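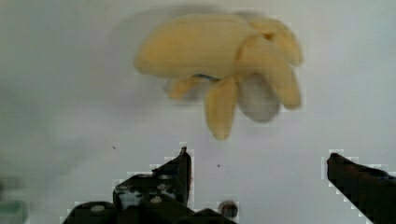 백 번째 물고기

프라스텔 채널에서 낚시 프로그램 100회 특집을 한다고 했을 때 나는 그게 정말 100회인지부터 세어 보고 싶었다. 재방송에 새 자막을 붙인 여름 편집본이 세 편 있었고, 태풍 때문에 출연자들이 민박집에서 라면만 끓여 먹은 회차도 있었다. 제작사 라스티반스는 그것까지 전부 쳐서 100이라고 했다. 숫자가 그렇게 나오면 그렇게 되는 회사였다.

나는 그 프로그램의 자막을 썼다. 물고기가 물면 '왔다!'를 쓰고, 물지 않으면 '기다림도 낚시다'를 썼다. 두 번째 문장을 훨씬 많이 썼다.

특집의 내용은 간단했다. 진행자 아마 그베호가 넉스트브리지 항구에서 배를 타고 나가, 첫 회에 놓친 물고기를 다시 만난다는 것이다. 첫 회 녹화본에는 낚싯대가 휘고, 줄이 끊기고, 아마가 욕을 해서 삐 소리가 들어간 다음, 잔잔한 바다만 십 초쯤 나온다. 물고기는 한 번도 나오지 않는다. 그런데 회의실에서는 다들 그 물고기를 본 사람처럼 말했다.

"등에 상처가 있었잖아요." 기획을 맡은 피디가 말했다.

"누가 봤는데요?"

"아마 씨가 봤죠."

아마는 테이블 끝에서 물병 뚜껑을 돌리고 있었다. "봤다고 한 적 없는데. 크다고는 했지."

피디는 그 말을 받아 적었다. 다음 날 돌아온 구성안에는 '등에 상처가 있는 거대한 놈'이라고 되어 있었고, 이름까지 붙어 있었다. 셈비링. 어디서 온 말이냐고 물었더니 항구 노인들이 대대로 그렇게 불렀다고 했다. 나는 넉스트브리지에 네 번 갔는데 거기 노인들은 우리를 부를 때 말고는 별로 입을 여는 일이 없었고, 우리를 부르는 말도 이름은 아니었다.

촬영은 9월에 잡혔다. 배 삯을 아끼느라 이틀만 빌렸다. 첫날 새벽 네 시 반에 부두에 모였는데, 선장이 구성안을 손전등으로 비춰 보더니 물었다.

"셈비링이 뭐요?"

피디가 나를 쳐다봤다. 나는 구명조끼 끈을 고쳐 맸다.

"여기 전설인데요." 피디가 말했다.

"그래요?" 선장은 종이를 접어서 돌려주었다. "난 여기서 태어났는데."

그 장면은 카메라가 꺼져 있어서 남지 않았다. 나중에 편집실에서 선장이 "큰놈은 있지, 바다가 넓은데"라고 말한 부분만 골라 썼고, 그 앞에 피디가 던진 질문은 잘라 냈다. 질문은 바다에 큰 물고기가 있느냐는 것이었다.

아마는 배에서 거의 말을 하지 않았다. 방송에서는 말이 많은 사람이다. 미끼를 끼우면서도 말하고, 줄을 감으면서도 말하고, 멀미를 하면서도 말한다. 나는 그걸 보고 처음에는 연기라고 생각했고, 몇 년 지나서는 연기를 오래 하면 성격이 된다고 생각했고, 그날 아침에는 다시 연기라고 생각했다. 그는 난간에 팔을 걸치고 물만 봤다.

"진짜 그때 그게 뭐였어요?" 내가 물었다. 카메라 감독은 선실에서 배터리를 갈고 있었다.

"바닥."

"네?"

"바닥에 걸린 거였어. 바위 아니면 폐그물. 당기는 느낌이 없었어. 배가 흘러가니까 대가 휜 거고."

"그런데 크다고 했잖아요."

"바닥은 크지."

아마는 웃지 않았다. 나는 이걸 누구한테 말해야 하나 잠깐 생각해 봤는데, 말해서 좋아할 사람이 떠오르지 않았다. 광고는 벌써 나가고 있었다. 낮은 목소리의 성우가 '그가 돌아온다'고 했다. 돌아오는 게 아마인지 물고기인지도 분명하지 않았다. 바위일 거라고 생각한 시청자는 없었을 것이다.

첫날은 쥐노래미 두 마리와 해파리로 끝났다. 나는 숙소에서 자막 초안을 쳤다. '기다림도 낚시다'라고 쓰고 지웠다가, 다른 말이 없어서 다시 썼다. 옆방에서 피디가 전화로 누군가에게 내일은 나온다고 장담하고 있었다. 뭐가 나오느냐고 저쪽에서 묻는 모양이었다. 피디는 한참 있다가 그림이 나온다고 대답했다.

전화를 끊은 피디가 내 방문을 두드렸다.

"수산시장에 18킬로짜리가 있대요."

"무슨 고기인데요?"

"그건 안 물어봤고."

나는 노트북을 덮었다. "등에 상처는요?"

농담으로 한 말이었다. 피디는 농담으로 듣지 않고 전화기를 다시 꺼냈다. 나는 그가 복도를 걸어가며 시장 사람에게 상처 유무를 묻는 소리를 들었다. 십오 분쯤 뒤에 그가 돌아와서 상처는 없지만 만들 수는 있다더라고 했다. 만든다는 말을 그렇게 작게 하는 사람은 처음 봤다.

"아마 씨가 할까요?" 내가 물었다.

"해야죠. 2026년 상반기 편성이 이거에 걸렸는데."

그 말도 나는 다 믿지는 않았다. 편성은 늘 무엇인가에 걸려 있었다. 작년에는 아마의 모자 색깔에 걸려 있었다.

다음 날 아침 부두에 스티로폼 상자가 와 있었다. 뚜껑에 청테이프가 세 바퀴 감겨 있었고 옆면에 매직으로 827이라고 적혀 있었다. 경매 번호라고 했다. 상자는 선실 밑 창고에 실렸다. 선장은 그걸 보고도 아무 말을 하지 않았다. 다만 출항하면서 라디오를 평소보다 크게 틀었는데, 그게 무슨 뜻이 있는 행동이었는지 아니면 좋아하는 노래가 나왔던 건지는 모르겠다.

정오가 지나도록 입질이 없었다. 피디가 시계를 보고, 카메라 감독을 보고, 창고 쪽을 봤다. 그리고 아마 옆에 쪼그려 앉아 한참 속삭였다. 나는 바람 때문에 드문드문 들었다. 시청자, 약속, 다들 그렇게, 물속에서 올라오는 것만, 한 컷만.

아마가 물었다. "죽은 거지?"

"갓 죽은 거예요."

"죽은 고기는 배가 먼저 올라와. 낚시하는 사람은 다 알아."

"낚시하는 사람은 우리 방송 안 봐요."

그게 그 이틀 동안 내가 들은 말 중에 의심이 가지 않는 유일한 말이었다.

아마는 장갑을 벗고 낚싯대를 거치대에 꽂았다. 나는 그가 거절할 거라고 생각했다. 그렇게 생각하게 만드는 동작이었다. 그런데 그는 상자를 가져오라고 했다. 청테이프를 뜯는 데 오래 걸렸고, 얼음 위에 누운 고기는 컸다. 정말로 컸다. 등지느러미 옆에 칼로 그은 자국이 있었는데 너무 똑발라서 자를 대고 그은 것 같았다. 카메라 감독이 "이거 상처로 안 보이는데" 하니까 피디가 각도를 틀면 된다고 했다.

아마는 고기 아가리에 바늘을 걸고, 줄을 물에 내리고, 잠시 기다렸다가 대를 세웠다. 그리고 말을 시작했다. 왔어요, 이거 왔어요, 무거워, 아니 이거 그놈인데. 목에 핏줄이 섰다. 나는 바로 옆에서 다 봤는데도 한순간 줄 끝에 산 것이 있다고 느꼈다. 기분이 나빴다. 오 년 동안 이런 식으로 몇 번이나 속았는지 떠올려 보려다가 그만두었다.

배가 뒤집힌 채로 고기가 올라왔다. 아마 말대로였다.

그때 다른 대가 휘었다. 거치대에 꽂아 둔, 아무도 보지 않던 대였다. 대 끝이 난간 아래로 처박히더니 릴이 소리를 내며 풀렸다. 선장이 라디오를 껐다. 아마는 두 손으로 죽은 고기를 매단 채 고개만 돌렸다.

"저거 잡아!"

내가 제일 가까웠다. 나는 낚시 방송을 오 년 했지만 대를 쥐어 본 적은 없었다. 잡자마자 팔이 끌려갔고, 갈비뼈가 난간에 닿았다. 바위라고 생각했다. 바위가 움직이나? 배가 흐르면 움직이는 것처럼 느껴진다고 어제 들었다. 그런데 줄이 왼쪽으로 갔다가 뱃머리 밑으로 돌아 오른쪽으로 나왔다. 배가 그렇게 흐를 수도 있는 건지 나는 몰랐고 지금도 모른다.

줄이 끊어졌다. 나는 엉덩방아를 찧었고, 욕을 했다.

"찍었어?" 피디가 카메라 감독에게 물었다.

"이쪽을 찍고 있었는데요." 카메라는 뒤집힌 고기를 향해 있었다.

돌아오는 길에 선장이 내 옆에 와서 끊어진 줄 끝을 손톱으로 만져 보았다. 쓸려서 끊긴 건지 물려서 끊긴 건지 물었더니 둘 다 비슷하게 생겼다고 했다. 아마는 뱃머리에서 마지막 멘트를 세 번 찍었다. 세 번 다 울먹였고 세 번째가 제일 나았다.

특집은 예정대로 나갔다. 고기가 올라오는 장면은 일 초가 안 되게 썼고 나머지는 아마의 얼굴이었다. 게시판에 배가 먼저 올라온다고 지적한 글이 하나 달렸는데, 밑에 사람들이 몰려가서 당신이 잡아 봤느냐고 했다. 낚시하는 사람이 보기는 보는 모양이었다.

회식 자리에서 피디가 다음 시즌 얘기를 꺼냈다. 등에 상처가 있는 그놈은 사실 암컷이었고 짝이 남아 있다는 구성이었다. 그는 내게 그날 내가 놓친 게 얼마나 컸느냐고 물었다.

"모르겠는데요. 바닥일 수도 있고."

"그래도 느낌이란 게 있잖아요."

건너편에서 아마가 물병 뚜껑을 돌리고 있었다. 나는 고기를 한 점 집어서 오래 씹었다. 피디는 볼펜을 꺼내 놓고 기다렸다.

"크긴 컸어요." 내가 말했고, 그가 받아 적었다.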